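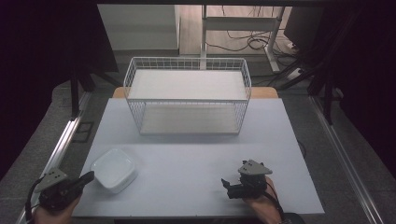 Small households throw away a good deal of bread, and most of it goes because it has been kept badly. Our project compared ways of storing a sliced loaf in a student kitchen, with no special equipment. The question was whether air around the bread helps or harms it, so the storage types ran from fully closed to fully open. At the open end is a long basket like the white wire-mesh one on the table, which has no lid and a grid of thin wires on all four sides. At the closed end is an ordinary lidded bread bin. Between them we used a paper bag and a cotton bag, both folded over at the top.

Report by Puspita Krishnan and Teresa Gallagher
29 September 2019

Background

Bread goes stale and bread goes mouldy, and people often mix the two up. Staling is a change in the starch, which firms up as the loaf ages. It happens even when little water is lost. Mould needs moisture and warmth. A method that slows one may speed up the other, and most of the advice we found in recipe books dealt with only one of them.

Method

We used plain white sliced loaves from Papadakis, the bakery on Golten Road, all bought on the morning of baking. They contain no preservative. Each loaf was weighed on arrival and then put straight into its storage. The kitchen was kept at 22 degrees during the day. It was cooler at night and we did not control this.

One slice was taken from the middle of each loaf every morning and scored for firmness, smell and visible mould. Firmness was judged by pressing with a 40 g weight and measuring the dent with a ruler. The slice was then thrown away. Loaves were weighed again each evening with a correction for slices removed.

The first run was in June. We repeated it in September because the June loaves had been moved by a housemate on the third day and the bags had been left open.

Results

The average starting weight was 590 g. Bread in the open dried fastest. By the second morning the crust was hard and the outer slices curled at the corners, but no mould was seen on it at any point in either run.

The lidded bin kept the bread soft until the fourth morning. Mould appeared on the fifth, first on the end slice. The cotton bag gave a dry crust and a fairly soft middle. Paper was close to cotton, though the results varied more between runs.

Bread from the open basket was still fine for toast on the sixth day. Teresa preferred it to the bin bread for this.

Problems

The ruler test is crude. Slices differ in thickness and the dent is hard to read on a slice with large holes. We also only had one loaf per method in each run, so one odd loaf could change the order of paper and cotton. A humidity meter would have helped a lot. The one we borrowed from the Clevunora building stopped working before the first run.

Conclusions

For a loaf eaten within four days, the lidded bin worked best. For slower eaters we would suggest the cotton bag, or freezing half the loaf on the first day, which we did not test.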